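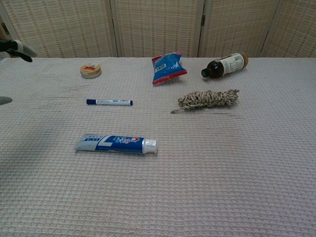
Neltedar Residents' Newsletter
Mar 14, 2023

Living with less noise: what we learned in the winter

In December we asked the members of our building association to write to us about noise at home. We expected a few short letters. In the end 101 households answered, and many of them wrote two pages or more. We thank everybody for this. I have read all the letters, some of them more than once, and in this item I try to give back the most useful parts.

The first thing to say is that most people do not complain about their neighbors. They complain about the rooms. The apartments in the Grosstead blocks were made with hard floors and high ceilings, and the sound stays in the room for a long time. One family wrote that they can't follow the television news when somebody is washing dishes. Another person wrote that she goes to the bedroom to make every telephone call, even short ones to the dentist.

Cloth helps. This was the advice which came back most often. A rug on the floor, heavy curtains, a thick cover on the table, a filled bookcase against the wall. If you put a plate on a bare table you hear it in the next room, and with a cloth under it you hear very little. It is good to begin with the floor, as it is the largest hard surface. A rug with a felt layer under it works better than a rug alone, and it also doesn't slip.

Many readers asked if a folding screen stops noise. I must be careful here. A screen doesn't block the sound from another room like a wall does. The sound goes over it and under it. But it can make a corner feel more calm, and a woven or padded one takes away a little of the echo. If you want a place for reading in a shared living room, it can be enough. If your problem is a loud washing machine, please don't spend your money on a screen.

For the washing machine, check first that it stands level. Three letters came from people who put rubber feet under the machine and were happy with the result. The house rule in Neltedar is that machines don't run before 7 in the morning, and we ask you to remember it also on holidays.

Doors are another matter. The old doors in the Tisden wing have a gap at the bottom which is wide enough for a pencil. A brush strip closes this gap, and it costs less than a dinner outside. You need a small saw, a screwdriver and half an hour. Please choose the strip with soft hair if you have a wooden floor, the hard ones can leave marks. For the doors to the stairs, you must ask the office before you fix something, because of the fire rules.

We also received letters about noise that comes from outside, mainly from the delivery trucks behind the Godinho bakery. We wrote to the bakery in December and they answered in a polite way. The drivers are now asked to turn off the engine while they unload. Some of you wrote later that it is better, some wrote that it is the same. If you hear engines running, please note the day and the hour and send it to us. One letter with hours in it is more useful for us than 100 without.

Several older members wrote about the opposite problem. Their rooms became so quiet in winter, with the windows closed, that they felt alone. One of them keeps the radio on in the kitchen at low volume the whole day, and she doesn't want advice about it. I liked this letter very much.

The office has 2 sound meters which you can borrow for a weekend. They are simple to use and the instructions are in the box. Please bring them back with the batteries inside. The waiting list hangs next to the mailboxes in the Tisden wing, and you can write your apartment number there with a pen.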